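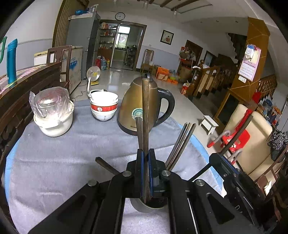

Ticket 1405
Product: Skivetti round table, 79 cm
Order: 1165
Opened by: Vitória Guerreiro
Assigned to: Jörg Strobel
Status: Closed
Opened: 2024-10-25

Vitória Guerreiro wrote:
The table rocks. It rocks when you put a bowl down and when you pick it up again, and it has a small extra rock in reserve for when you pour from the kettle. The chopstick holder has gone over twice at dinner. I have tightened everything underneath that looked as if it would turn, including one thing that I now think was decorative. Please advise.

Jörg Strobel, Skivetti Support:
Thank you for contacting us. Could you tell us what kind of floor the table is on, and what is normally kept on top?

Vitória Guerreiro wrote:
Tile. On top: rice cooker, bowls, electric kettle, chopsticks in a metal holder. There is a cloth, and a pale blue one under that. I was hoping for a table that could cope with dinner.

Jörg Strobel, Skivetti Support:
That load is well within limits. Please clear the table, turn it upside down on something soft, and check that all 4 feet are screwed in to the same depth. Then stand it up and press on the edge above each foot in turn.

Vitória Guerreiro wrote:
Did that. Feet all level with each other. Pressed on the edge as instructed. It rocks toward the freezer and back. My brother-in-law Armindo Pinheiro recommends folded cardboard, which he recommends for most things. We tried it. Better for one evening, then the cardboard gave up.

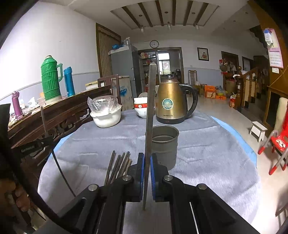
Also, the chopsticks now spend part of their time lying on the cloth, where at least they can't fall any further. The kettle gets filled halfway.

Jörg Strobel, Skivetti Support:
Please turn the table in place by a quarter and test again. If the wobble moves to a different foot, the floor is uneven. If it stays with the same foot, we will send a replacement.

Vitória Guerreiro wrote:
Quarter turn done. Different foot. So it is the floor, which I can't return to you.

Jörg Strobel, Skivetti Support:
Unscrew the foot that lifts by one full turn, then test with the rice cooker back on. Repeat in half turns until it sits still, and tighten the lock nut.

Vitória Guerreiro wrote:
One and a half turns. It has been steady through two dinners and a visit from Armindo, who leaned on it on purpose. Nobody had mentioned the lock nut to me before. It isn't in the leaflet. You can close this.

Jörg Strobel, Skivetti Support:
Closing. I have passed the note on the leaflet to Belmiro Patrício in documentation. If you move the table, the foot will need setting again.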